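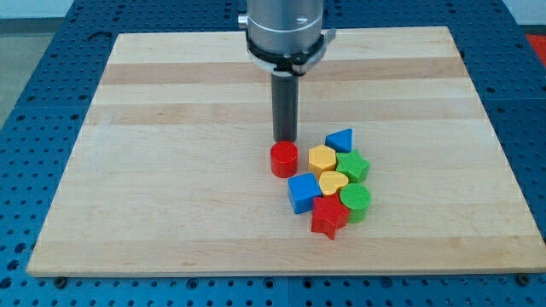 Poncer et huiler une planche à découper fatiguée

Ma planche à découper a eu une vie difficile. Des oignons tous les soirs, des betteraves en hiver, deux ou trois passages sous le robinet alors que je sais très bien qu'il ne faut pas... Résultat : un bois gris, râpeux, avec une odeur d'ail qui ne partait plus. J'ai failli la jeter, et puis mon voisin Rogério m'a prêté sa cale à poncer en me disant d'essayer d'abord. Je l'ai refaite en un week-end et depuis, toutes les planches de la famille passent chez moi !

Ce qu'il vous faut

Du papier abrasif en grain 80, 120 et 240
Une cale à poncer (un morceau de liège fait très bien l'affaire)
Du gros sel et un demi-citron
De l'huile minérale de qualité alimentaire
Des chiffons en coton qui ne peluchent pas
Un peu de cire d'abeille, si vous aimez les finitions satinées

Pour l'huile, je prends celle de chez Trakesness, en petit flacon. N'importe quelle huile minérale alimentaire convient. Par contre, laissez l'huile de tournesol dans le placard : elle rancit, et vous vous retrouvez avec une planche qui colle et qui sent le vieux beignet. Je parle d'expérience.

Étape 1 : nettoyer à fond

Versez une bonne poignée de gros sel sur le bois et frottez avec le demi-citron, côté pulpe, en appuyant franchement. Laissez agir 5 minutes, rincez vite à l'eau tiède, essuyez. Ensuite, la planche sèche debout, sur la tranche, jusqu'au lendemain. Ne la posez pas à plat sur le plan de travail et encore moins sur un radiateur, elle risque de se voiler.

Étape 2 : le premier ponçage

On attaque au grain 80, toujours dans le sens des fibres. C'est la partie longue (mettez un podcast). Insistez sur l'ensemble de la surface et pas seulement sur les entailles, sinon vous allez creuser une cuvette au milieu et vos carottes rouleront toutes au même endroit. Si une entaille est vraiment profonde, laissez-en une trace, ce n'est pas dramatique.

Passez un chiffon sec, puis recommencez au grain 120. J'en profite pour adoucir les arêtes avec deux ou trois coups légers en biais.

Étape 3 : relever le fil

Je sautais toujours cette étape avant que Ho-yin Shek, qui m'a appris à peu près tout ce que je sais sur le bois, me fasse les gros yeux. Humidifiez la planche avec une éponge bien essorée et attendez 30 minutes. Quand c'est sec, passez la main : de petites fibres se sont redressées et ça gratte. Un dernier passage au grain 240, sans forcer, et la surface devient toute douce.

Étape 4 : huiler

Dépoussiérez soigneusement. Versez l'huile directement sur le bois, soyez généreux, et étalez au chiffon sans oublier les chants ni le bois de bout, qui boit énormément. Laissez pénétrer une nuit, essuyez l'excédent le matin et remettez une couche. Sur un bois très sec, j'en fais une troisième.

Pour la cire, une noisette sur un chiffon propre, en petits cercles, puis on lustre.

Et après ?

Lavage à la main, séchage debout, jamais de lave-vaisselle. Chez moi, je remets de l'huile quand les gouttes d'eau ne perlent plus. En août, avec la chaleur, ça revient plus souvent. Et si vous avez une planche en bambou, commencez directement au grain 120, le 80 laisse des rayures pénibles à rattraper.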